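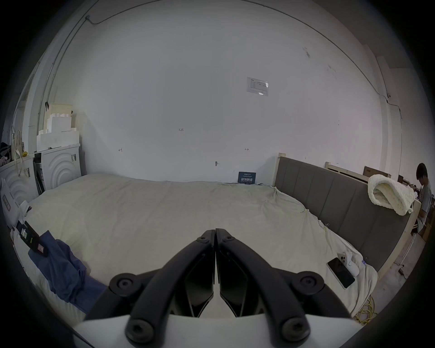 Do both hand grippers need to be checked before every session, or only at the start of the day?

Check both grippers before every session, and again after any pause in which either one was set down on the floor or on a charger.

This checklist covers hand-held demonstration of cloth tasks at the Flutcombe bedroom station. The operator works a pair of grippers by hand, and the recordings are used to train the Tikedis arm pair. Mark each line OK, Fix or Stop. A line marked Stop closes the station until it is cleared. Comments are from the inspection of Apr 19, 2023.

1. Work area

1.1 Walking path on both sides of the bed free of cables. Fix.
Comment: Yellow cable on the floor at the headboard side. Coil it and move it under the desk before the operator stands there.

1.2 Bed frame does not move when pushed from the operator side. OK.

1.3 Objects on the bed limited to those on the task sheet. Fix.
Comment: Phone and white handheld device left on the duvet at the headboard side. If they stay, add them to the task sheet as background items. The policy will learn from whatever is in view.

1.4 Do-not-touch sign in place at the wall. OK.
Comment: The sign is low and the bedding can reach it. Keep the text clear of folds.

1.5 Wall marks readable and not redrawn since the last session. OK.
Comment: Do not clean the wall. New marks need a new station record.
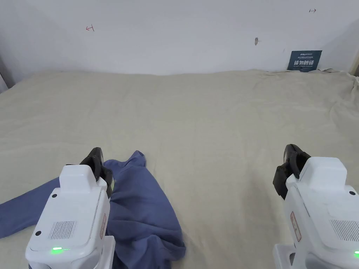

SECTION 2: HAND GRIPPERS

2.1 Indicator light green on both units. OK.

2.2 Unit label present and legible, left and right. OK.

2.3 Jaws open and close through full travel without catching. OK.
Comment: Cycle each one 3 times with nothing in the jaws.

2.4 Finger bolts tight. Fix.
Comment: One bolt on the right unit took a quarter turn. Retighten at 1000 cycles instead of the 2000 in the Picard manual. Cloth work loads the finger tips sideways more than the block tasks did.

2.5 Cable strain relief sound. Cable does not pull on the wrist at full reach. OK.

2.6 Clock offset between left and right streams within limit. OK.
Comment: Checked with the Flokton sync tool. Repeat after any restart of either unit.

3. Handling during a demonstration

3.1 Operator starts with both jaws open and above the bed. OK.

3.2 Cloth taken at an edge or corner where the task allows it. OK.
Comment: A grip in the middle of the heap is allowed for the first pick only. Note it in the episode log.

3.3 Free hand kept away from the jaws. OK.

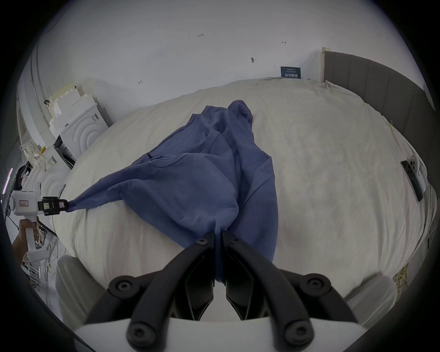

3.4 Tension between the two grippers kept low enough that the cloth does not slip out of the tips. Fix.
Comment: Episode 1530 was rejected for this. The left grip slipped and the operator corrected with a fast pull, a motion the arms cannot follow. Stop the episode and start again if a grip is lost.

3.5 Wrist speed under the limit in the task sheet. OK.

3.6 Operator's body does not block the view of either gripper camera. OK.

3.7 Twisted corners shaken out before the spread step. Fix.
Comment: The task sheet does not say how. Add a line: lift, lower, release one side, regrip. 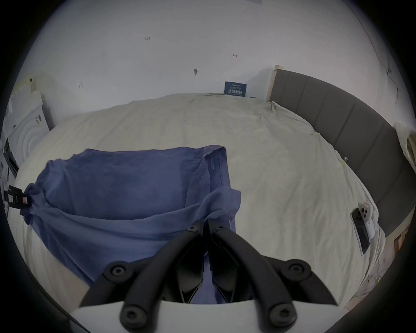

3.8 Release made with the jaws close to the sheet. OK.
Comment: Dropping the cloth from height gives a different result each time and the episodes are hard to use.

4. After the session

4.1 Both units powered down and returned to the rack, jaws open. OK.

4.2 Finger tips wiped and checked for lint and thread. Fix.
Comment: Lint in the left tip. Add a brush to the station kit.

4.3 Episode count in the log matches the count on disk. OK.

4.4 Rejected episodes tagged with a reason code. Fix.
Comment: Several carry the code "other". Use the slip, speed and view codes where they apply.

Result: station open with fixes. Lines 1.1 and 2.4 to be closed before the next session, the rest by the July inspection.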